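ok long thread, I've owed people this since May. what we changed in the flower sorting stack at Brorau and why the planner is half the size it was. 1/

short version: we stopped planning to the bloom and started planning to the stem. long version is the rest of this

old pipeline. segment, take centroid of the mask, drop a grasp on it, plan. works great on boxes. on a hydrangea the centroid sits in the middle of a big puff of petals and the fingers close on basically air and fabric

also the depth on petals is garbage. every frame a slightly different surface. so the grasp pose jitters, planner gets a new goal, replans, arm does a little shuffle. you've all seen the shuffle

Settimio Donati wrote the first fix, which was a low pass filter on the goal pose. it helped the shuffle. did nothing for the grasp being in the wrong place to begin with

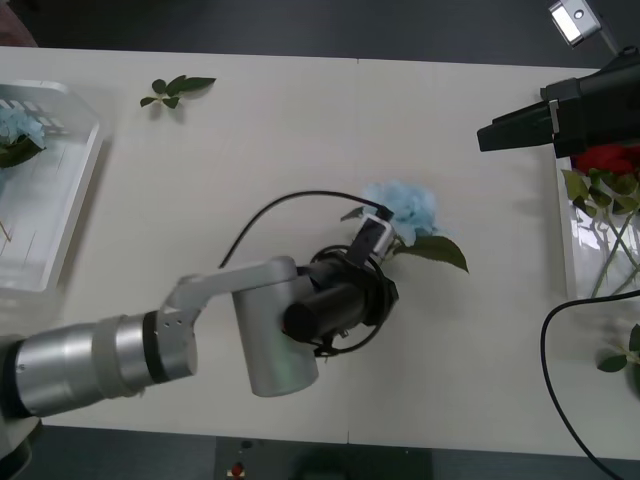
other headache, cables. planner knows the links, knows the table, knows zero about the loop hanging off the wrist. we fake it with a fat capsule around the last joint. ugly. costs us reach. haven't had a cable snag in the logs after adding it so it stays

(if anyone has a decent cheap model for a dangling cable that runs inside a collision checker PLEASE reply, I will read it tonight)

ok so stems. Cosimo Marchetti's idea: run a skeleton over the green pixels, fit short line segments, score each one by how straight it is and how far it is from any leaf. grasp goes across the best one. no network in that step at all, it's plain geometry

problem, they cross. two stems make an X and the skeleton happily walks from one flower onto its neighbor. now you're holding flower A by what you think is flower B

fix was dumb. at every junction keep the branch with the smallest change in angle, drop the other. ran it over 600 logged setups. right stem picked on 543. old centroid code on the same logs, 518, and I was generous about what counts as right

so yes the jump looks small. but the misses changed kind. before, it was wrong and confident. now most of the bad ones come back as "no candidate" and the task layer asks for another look. I will take that trade all day

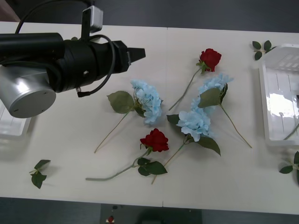
two roses, three hydrangeas, stems every which way. the kind of layout that used to eat the planner

loose leaf sprigs are still a pain btw. short stem, green, nice and straight, scores beautifully. current rule is a candidate needs a bloom within reach of the skeleton or it gets thrown out. breaks when the bloom is hidden. known bug, it's on the board

second thing, task layer. used to be a state machine, 22 states, half of them named retry_something. it's a behavior tree now. one retry node with a budget. deleting that file was the best part of my month

two arm stuff: we do NOT plan both arms jointly. tried it, too slow for what we got out of it. each arm reserves a chunk of space over the table before it moves, other one waits or goes around. crude but you can read the log and know excatly why something stopped

tooling, since three of you asked. Viltier is our replay viewer. scrubs camera, joint states and planner goals on one timeline. before that it was me with four terminals and a spreadsheet. write the viewer first, seriously, I should have

clock sync bit us too. camera stamps were taken at arrival and joint stamps at send. tiny offset, invisible when the arm's parked, very visible when it's moving. if your grasps miss always to the same side check this before you touch calibration

I recalibrated twice before I looked. don't be me

next up: using the gripper width reading to tell a stem from a leaf after closing. also porting the lot to the Lo Presti cell where the table is shorter and the reservations are going to fight each other

stem scorer is small enough to share, need to pull some internal paths out of the config frist. will post under this one when it's up

questions go below, I'm on a train till 6 with bad signal so be patient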